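Renting two arms by the month: what the Selau kit asks of a small workshop

Opinion, by Khôi Tiêu

I have now read four reviews of the Selau two-arm kit, and all of them ask the same question: is it good? I think this is the wrong first question for a small business. A lorry is also good, but if you have a bakery and one delivery a day, you do not want a lorry. My question is whether a workshop like ours, which repairs and cleans bags for other companies, should pay for such a thing at this moment. I will give my answer early, so that busy readers can stop: pay for three months, and do not buy.

Our workshop takes in bags from two hire firms and one school supplier. They arrive in crates, all mixed, some with broken zips, some only dirty. Before any repair, somebody has to open each bag, look inside, and put it in the correct pile. It is dull work and it hurts the wrists. Cúc Phùng, my business partner, had wished for years to give this work to a machine. When the Selau dealer in Plestow began to offer the kit for rent at 520 a month, with two days of set-up included, she had the form filled in before I finished my tea.

I will say something first about the price, because the price is where most people make the mistake. Buying the kit costs many times the rent, and the dealer will show you a table in which the purchase pays for itself. The table is correct in its arithmetic. What it leaves out is the person. During our first six weeks, one of us was beside the arms almost every hour they were moving. If you put that person's wages into the table, it looks very different. I do not accuse the dealer of hiding this. When I asked, he told me at once. But he waited until I asked.

The second matter is the word "teaching". The brochure uses it on every page, and it made me imagine a patient pupil. In practice, teaching means that you guide the arms through the same task again and again, and the system records it, and later it tries alone. For opening a bag, the manual suggests 200 rounds as a beginning. We stopped at 191, when Cúc said her shoulders would not allow one more, and the first results were poor. By the end of July we had recorded 1,049 rounds in total, and the arms could open a plain bag with a zip on top more often than not. I am careful with this sentence. More often than not is what I saw, and I would not promise you more.

Soft things are hard, that is the heart of it. A box has the same shape each time you meet it. A bag has never the same shape twice. The cloth folds over its own opening, the strap lies across the place where you want to hold, and one gripper must keep the edge while the other one looks for something to do. A person solves this without thinking, with the side of the thumb. Two grippers that meet at one corner of a grey fabric bag have no thumb, and they must agree with each other besides.

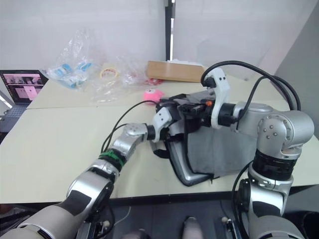 Hậu Đinh thinks I am too severe on this point. The comparison with a thumb is unfair, Hậu wrote to me after reading a draft, because no customer rents the kit to be as quick as a hand; they rent it to have the work continue when the hands have gone home, and for that a slow opening is quite enough. Slow is cheap at night, the letter ended, and only failure is expensive.

I have thought about this for a long time, and I agree with half. Slow is indeed cheap at night. But our failures also happened at night, and a failure with a bag is not a quiet one. The gripper pulls, the cloth does not come, the arm waits, and in the morning you find one bag held in the air and the whole crate still to do. The kit can send a message to your telephone when this happens. I received such a message at 3 o'clock, and I can report that I did not go. So for us the night shift remains an idea, perhaps a good one for next year.

Let me be fair about the things I liked. The set-up was well done. The technician from Selau, Đức Khúc, arrived with his own tools, placed both arms in one morning, and showed us how to stop them in a hurry before he showed us anything else. I respect this order of things. The grippers can be changed without calling anybody. The help line answers in plain language, although it closes at 5, which is early for a workshop. And when I was slow to understand the recording program, no one made me feel old.

There are also things that I did not like. The cables are long and want to be everywhere, and I would gladly pay a little more for a tidy way to guide them along the arm. The manual has clearly been translated, and as a person who writes in a second language I say this with sympathy, but "release the object to freedom" cost us a whole afternoon. Finally, the rent covers the arms and leaves out the gripper pads, which wear down. You must ask for the price of the pads before you sign.

Some readers will ask about Tukside, the other kit that is offered in our region. I saw it one time, in the workshop of Phong Đàm, where it sorts folded towels. It is cheaper and lighter, and for towels he is content. He let me bring three of our bags, and it could hold them but it could not open them. One visit is too little for a judgement, so I give none.

Last, a word about the jobs, which some readers may expect at the beginning. We have six people and we still have six. The arms did not replace anyone, mostly because they were not able to. I would be dishonest if I claimed this as a kindness of ours. If one day the machine opens every bag in the crate, we shall have to sit down together and decide what happens with the hours, and I would prefer to have that talk before the day comes – with everybody in the room and the figures on the table.

Until then my advice stays as above. Rent, for three months, in a season when you have time to stand beside it. Choose your one most boring bag and teach only this one. We began with four kinds at once, and I regret three of them. Our own rent runs out at the end of next month, and Cúc has already asked the dealer for another three.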